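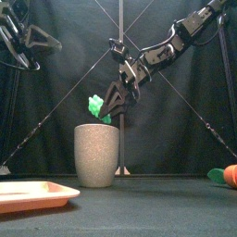 4. Installer la table et préparer la manche « Vendange »

Si vous arrivez directement à cette section, revenez un instant à la section 2 pour vérifier que votre coffret Misatano est complet. J'ai moi-même sauté cette étape la première fois, et j'ai cherché le carnet de score pendant une bonne partie de la soirée (il était glissé sous le fond en carton, côté charnière).

La manche « Vendange » est celle par laquelle je conseille de commencer. Elle demande très peu de matériel : la grappe de raisin vert, le gobelet gris moucheté, un fond noir et une table. On prend la grappe, on la met dans le gobelet, on la ressort, et ainsi de suite selon les cartes. Dit comme ça, c'est tout bête, mais une grappe de dînette a des grains qui dépassent de tous les côtés, et on comprend assez vite pourquoi les joueurs se disputent !

4.1 Ce qu'il vous faut

La grappe verte du coffret
Le gobelet gris moucheté
Un plateau ou un dessus de table sombre
Un tissu noir pour le fond
Des pinces à dessin ou du ruban adhésif de masquage
Le paquet de cartes « Vendange » (dos vert)
Un chiffon doux

Le gobelet est vendu à part, sous la référence Vesum 597. Vous pouvez en prendre un autre, je n'irai pas vérifier, mais choisissez-le assez haut et plus large en haut qu'en bas. Avec un gobelet droit, la grappe coince une fois sur deux au moment de la ressortir, et on finit par secouer le tout au-dessus de la table en rouspétant.

Pour le tissu, j'ai pris un coupon chez Royer, 146 cm de large, coupé tel quel. Pas d'ourlet chez moi, il s'effiloche un peu en bas et je vis très bien avec.

4.2 Poser le fond

1. Choisissez l'emplacement. Il faut pouvoir accrocher le tissu derrière la table, sur un mur, une étagère ou un paravent. J'évite de me mettre dos à une fenêtre : avec la lumière en face, les joueurs plissent les yeux et lisent mal les cartes.

2. Repassez le tissu à fer doux, sur l'envers. Les plis de pliage se voient énormément sur du noir. (Ceux qui n'ont pas de fer peuvent le laisser pendre dans la salle de bains pendant une douche bien chaude, le résultat est honorable.)

3. Accrochez le bord supérieur en partant du milieu, puis allez vers les côtés. En commençant par un coin, j'ai toujours une vague qui se forme à l'autre bout.

4. Laissez descendre le tissu derrière le bord arrière de la table, sans le coincer. Si quelqu'un bouscule la table, le fond doit pouvoir rester en place.

5. Reculez de quelques pas et regardez. Le raccord entre la table et le fond doit être discret. Sur une table claire, posez une nappe sombre ou une plaque de carton noir.

Note : je tiens au fond sombre, et on me le reproche régulièrement. Essayez une fois avec, une fois sans. Le vert vif du raisin saute aux yeux sur du noir, le gris du gobelet aussi, et les plus jeunes suivent beaucoup mieux ce qui se passe. Sur la toile cirée à fleurs de ma cuisine, la grappe disparaissait dans les feuillages…

Attention : ne fixez jamais le tissu au-dessus d'un radiateur ni près d'une lampe halogène. Ne mettez pas non plus de bougies pour « faire ambiance cave à vin ». On m'a posé la question plus d'une fois.

4.3 Placer le gobelet

1. Essuyez la table au chiffon sec. La poussière sur une surface sombre, c'est sans pitié.

2. Posez le gobelet un peu à gauche du milieu si la personne qui joue est droitière, un peu à droite si elle est gauchère. Elle aura ainsi la place de poser la grappe de l'autre côté entre deux cartes.

3. Gardez 40 cm entre le gobelet et le bord avant. Pour des enfants, rapprochez-le jusqu'à ce qu'ils l'atteignent sans se lever de leur chaise.

4. Vérifiez que le gobelet ne bascule pas en appuyant doucement sur le rebord avec un doigt. S'il danse, tournez-le d'un quart de tour ou changez de place : c'est souvent la table qui est en cause.

5. Marquez sa position avec quatre petits bouts de ruban de masquage. Vous me remercierez à la troisième manche, quand tout le monde aura poussé le gobelet « sans faire exprès ».

Note : les mouchetures du gobelet n'ont aucun rôle dans le jeu. Je le précise parce qu'une tablée entière s'en est servie pour tricher en repérant une face par rapport à l'autre. L'idée m'a plu, j'en ai fait une variante (section 7).

Attention : retirez la nourriture et les boissons de la table. Un gobelet de jeu posé à côté d'un vrai verre, cela se termine avec une grappe dans le sirop de menthe. Si le gobelet a servi à boire, lavez-le et séchez-le complètement avant de jouer.

4.4 Préparer la grappe

La grappe est un amas irrégulier de petits grains ronds, avec un lobe plus petit qui pend d'un côté. Ce petit lobe est votre meilleur repère et aussi votre pire ennemi. Prenez deux minutes pour la manipuler avant de jouer, cela change vraiment la partie.

1. Tirez doucement sur quelques grains, un par un. Tous doivent tenir. Si l'un d'eux vient, mettez la grappe de côté et voyez le paragraphe 4.7.

2. Essuyez-la avec le chiffon à peine humide. Les traces de doigts se remarquent vite sur un vert brillant, et des grains gras glissent au moment où on les pince.

3. Repérez le côté le plus étroit. C'est par là que la grappe entre le plus facilement dans le gobelet.

4. Faites trois essais à blanc, sans carte : prendre la grappe par le côté, l'amener juste au-dessus du rebord, la descendre, la ressortir. Lentement ! La vitesse viendra assez tôt.

5. Posez la grappe sur la table, à une largeur de main du gobelet. C'est sa position de départ pour toutes les cartes.

Note : on prend la grappe par le côté, jamais par-dessous. Par-dessous, les doigts se retrouvent entre la grappe et le rebord au moment de la descente, et il faut tout lâcher d'un coup.

Attention : la grappe n'est pas un jouet à mordre. Elle ressemble juste assez à du vrai raisin pour tenter les tout-petits. Ne laissez pas un enfant de moins de trois ans seul avec elle, et rangez-la en hauteur après la partie.

4.5 Jouer une première manche

1. Battez les cartes à dos vert et posez la pioche hors du passage, près d'un coin de la table.

2. Le premier joueur retourne une carte et la lit à voix haute. « Cueille » veut dire : la grappe va dans le gobelet. « Goûte » veut dire : on la ressort et on la repose à sa place. « Attends » veut dire : on la tient au-dessus du rebord sans le toucher, le temps que les autres comptent jusqu'à cinq.

3. Il exécute la carte d'une seule main. L'autre reste sur les genoux.

4. Si la grappe touche l'extérieur du gobelet, la carte est perdue. Si elle touche l'intérieur, c'est permis. Si le gobelet tombe, on perd la carte et on passe deux tours.

5. On passe à la personne de gauche. La manche s'arrête quand la pioche est vide, soit 62 cartes si vous avez gardé le paquet complet.

Pour une première fois, je retire toutes les cartes « Attends ». Elles sont épuisantes pour le poignet et créent des débats sans fin sur la vitesse à laquelle on compte. Remettez-les quand tout le monde a pris le coup de main (et mettez-vous d'accord sur un compteur officiel).

4.6 Quelques réglages qui m'ont servi

Si la grappe reste posée en travers du rebord, ne forcez pas. Remontez-la, tournez-la d'un quart de tour et présentez le petit lobe en premier.

Si le gobelet glisse à chaque sortie, collez dessous une rondelle antidérapante. J'en ai trouvé dans la gamme Grostwood, au rayon des accessoires de tiroir. Une seule au centre suffit chez moi.

Si les joueurs se gênent, faites asseoir tout le monde du même côté, face au fond noir. On perd un peu en convivialité, mais les coudes s'en portent mieux.

Si la lumière du plafond fait des reflets sur la table, baissez-la et ajoutez une lampe sur le côté, un peu en hauteur.

4.7 Entretien et rangement

Lavez la grappe à l'eau tiède avec une goutte de savon, puis laissez-la sécher sur un torchon en la retournant de temps en temps. L'eau se cache entre les grains, alors comptez une nuit entière. Pas de lave-vaisselle, pas de sèche-cheveux.

Un grain détaché se garde dans une petite boîte fermée, hors de portée des enfants. Ne le recollez pas avec une colle forte avant d'avoir lu la section 9.

Roulez le tissu noir autour d'un tube en carton au lieu de le plier. Le gobelet se range debout, et la grappe à côté plutôt que dedans : je l'ai oubliée au fond du mien d'octobre jusqu'au printemps, et le petit lobe en est ressorti tout aplati.

Section revue le 22/4/18. La manche « Marché », avec deux gobelets, commence à la section 5.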